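Worktop (the kitchen and workroom kind)

A worktop is the flat surface you do things on. People also call it a counter, a bench top or just "the side", as in "leave it on the side", which is what we said at home in Kostthorpe. I've written this entry for our household wiki after years of wiping, scratching and replacing the things, so forgive me if it wanders off into my own kitchen now and then.
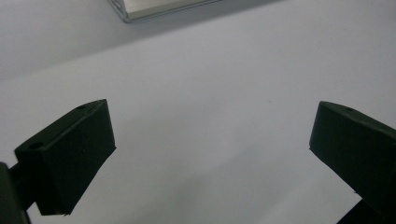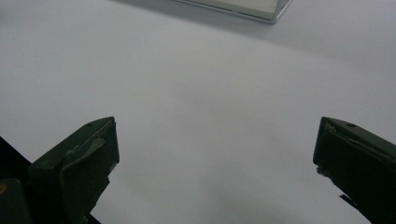
White surface, mostly clear; the second picture has a pale rectangular item with a clear edge at the top.

Name and meaning

"Worktop" is the usual word in British shops. "Countertop" turns up more and more on packaging, and I've given up grumbling about it. A table is a different thing in my book, as it has legs of its own and you can carry it out to the garden, but plenty of people use a white table as a worktop and get on perfectly well. I did it myself for two winters in a rented flat in Zilldale!

Why white

White is a love-it-or-hate-it choice. It bounces the light about, so a small room feels bigger, and you can find a dropped screw or a peppercorn straight away (try that on speckled granite). It also shows every tea ring. Something else you notice after living with one is that it's hardly ever white to look at – by a north window it goes a bit blue or grey, under a warm bulb it turns the colour of custard, and anything standing on it throws a soft shadow. If you're matching paint, take the sample home and look at it in the morning and again after supper.

Matt or gloss

Matt finishes hide fingerprints and don't dazzle you when the sun's low. Gloss wipes down faster but shows hairline scratches sooner. I went for matt last time and would again, although beetroot is a worry.

Sizes

Shops sell them in set lengths and you cut to fit. Mine came from Sandoval, a builders' yard near us, at 2268 mm long and 37 mm thick, and it needed 13 mm off one end because the wall isn't square. Measure at the back as well as the front. I measured at the front only, and spent a whole Saturday with a sanding block and a very bad temper.

Clearing and keeping it clear

A flat surface fills up, and I don't know anyone who has beaten this for good. What works in our house is letting one thing live there and putting everything else away before bed. For a long while the one thing was the fruit bowl, then it was the radio, and at the moment it's a jar of pens that don't write.

Cleaning

Warm water, a drop of washing-up liquid, a soft cloth, then dry it off. For tea and turmeric, leave a paste of bicarbonate of soda on for a few minutes and wipe gently – no scouring pads, please, they leave dull patches on matt and you'll see them for ever. Hot pans go on a trivet. I use a cream called Flestuvska on the stubborn marks, though one tub has lasted me since June the year before last, so you can tell how often I bother.

See also: Chopping boards; Draining rack; Tea stains; Trivet

Page last edited Wednesday, April 18, 2018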